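Agata Bellini
A thread about what a few of us have been up to since May, for everyone who kindly keeps asking how the robot is going and then gets a shrug from me. Grab a cuppa, I do go on a bit.

1/ The question is a plain one. If you teach an arm to pick up one kind of thing by guiding it through the job yourself, does it help to have other stuff lying about while you teach? Or should you start with a bare floor and add the clutter later?

2/ My hunch was bare floor first. Mareike Lammers had the opposite hunch, and she's been doing this longer than I have, so we agreed to try it both ways and be good sports about it.

3/ Our items are capped test tubes, which are a lovely test of patience. They're narrow, they're see-through, and the wrist camera has a hard time telling where the tube ends and the floor begins. The cap is what gives it something to hang on to.
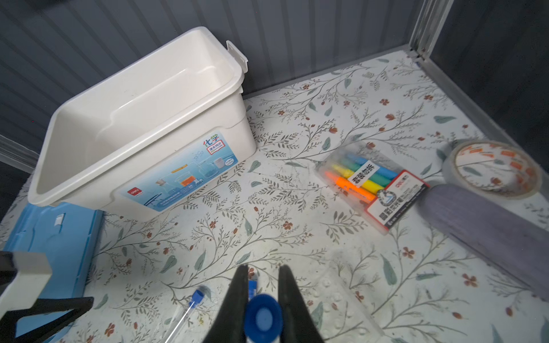

2 min read

4/ For the cluttered version we put in ordinary stationery-cupboard things – a set of highlighters, packing tape, a storage bin – on a shelf liner with little rust-red flowers all over it. Serena Ferraro chose the liner and I've grown very fond of it. Patterned floors matter more than I'd expected, too, so please don't skip them if you're trying this at home!

5/ Each version got 100 guided pick-ups. Same arm, same tubes, same training recipe (we call it Ploltell, don't ask, it's been through four names). Then we ran 40 attempts per version in layouts neither one had met before.

6/ Mareike was right, bless her. The clutter-trained version finished 15 more of its 40 attempts than the bare-floor one did. Most of the bare-floor misses were the fingers closing beside the cap, or heading off confidently towards something else blue.

7/ A few cautions, and I do mean them. It's one arm and one cabinet. We haven't tried starting bare and adding clutter partway, which was my real hunch all along, so I'm not giving up on it just yet. Hiwot Woldegiorgis is setting up that comparison now, with plain liners as well as flowery ones.

8/ If you work on anything similar, I'd dearly love to hear how you choose your clutter. We picked ours by rummaging, and I suspect there's a better way – by colour, maybe, or by shape? My replies are open and I read all of them, usually over breakfast.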